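Skesel Hard Wax Oil: review

August 17, 2021
By Leung

I bought a tin of Skesel hard wax oil in May to redo our kitchen table, which had gone grey at one end and had a ring from every mug we own. The old varnish came off with a borrowed sander and two evenings of dust. I had used the Mollthorpe oil before, on shelves, and wanted something that would stand up better to food and children.

The tin says up to 3000 wipes before it needs another coat. I have no way of checking that. What I can say is that it went on easily with a lint-free cloth, smelled less than the Mollthorpe, and could be touched the next morning. I did two thin coats and a third on the end where we eat.

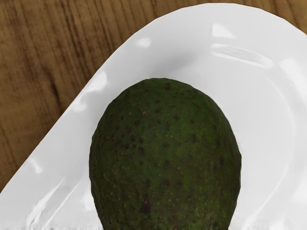 Colour is the main reason people hesitate over oil, and the Skesel comes in clear, light and medium. I went for medium and tried it on the underside first. Like most oils it brings up the grain, and it takes more strongly in the darker streaks. If you like a warm brown wood with the lines running through it, as on the tabletop next to the white dish, you will probably be happy. If you want an even colour all over, buy a stain. Estley do a decent one.

The finish is a low sheen. Water sits on top and wipes off. Red wine left overnight did leave a faint mark, but it went after a light rub with a grey pad and a dab more oil. Hot pans are another matter and I would still use a mat.

I have two complaints. The lid is a poor fit once it has been opened, and a skin had formed on the oil after 5 weeks in the shed. The instructions also tell you to wait 4 hours between coats, and in our kitchen that was nowhere near enough. The second coat dragged until I gave up and left it till the following day.

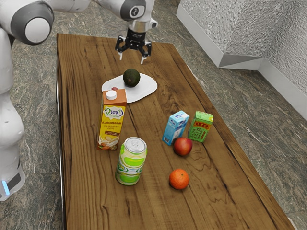 A long wooden table with a plate in the middle.

A small tin did our table with enough left for a stool. It costs more than the Mollthorpe, but the coats go further. I would buy it again and decant what was left into a jar.

4 out of 5.

Last updated: 3 months after first use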